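Subject: Re: [backup-users] Restore window for mailbox stores over 500 GB
Date: September 2018
List: backup-users

On the earlier thread, the original poster wrote:

> We run nightly incrementals with Zoltby and a full once a month.
> The last full came to 640 GB. A test restore to the Willden site
> took most of a working day, and the link was never more than a
> third busy. Is the tool slow, or are we holding it wrong? Chunk
> size is at the default. Target is a plain file share.

The tool is probably not your bottleneck. We saw the same pattern at Closlow in March. Zoltby opens one connection per restore job unless told otherwise, and a file share on the far side acknowledges each chunk before the next is sent. With small chunks, the round trip dominates.

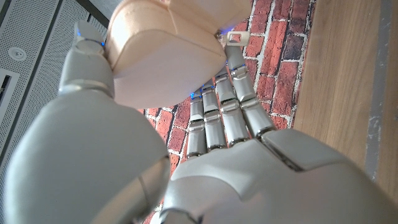
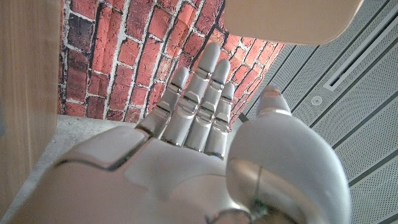 Posted by: storage admin, Closlow office
List: backup-users | Reply to thread

Three settings are worth checking, in this order.

1. Chunk size. The default is fine on a local network and poor over a long link. We raised ours to 64 MB. Existing backup sets keep their old chunk size until the next full, so do not expect any change before then.

2. Parallel streams. Set this on the restore side as well as the backup side; the two values are read from separate config files. Four streams were enough for us. At eight, the share began to return lock timeouts.

3. Verify on write. If this is on, every chunk is read back after it lands. I would leave it off for the restore and run a separate verify pass overnight.

For comparison, our largest set is 833 GB. Before the changes, the restore job took 1,784 minutes. After the next full it took around 500, with the verify pass not counted. Catalog rebuild is included in both figures - on an old catalog that step alone can be long, and it prints no progress.

One caution on mailbox stores: restore to a scratch volume first and mount from there. The Verhoeven plugin will write straight into a live store if the path matches, and it does not ask.

If the link still sits at a third after all this, post the job log with timing enabled (log level 3 or higher). The lines to look for start with "wait-ack".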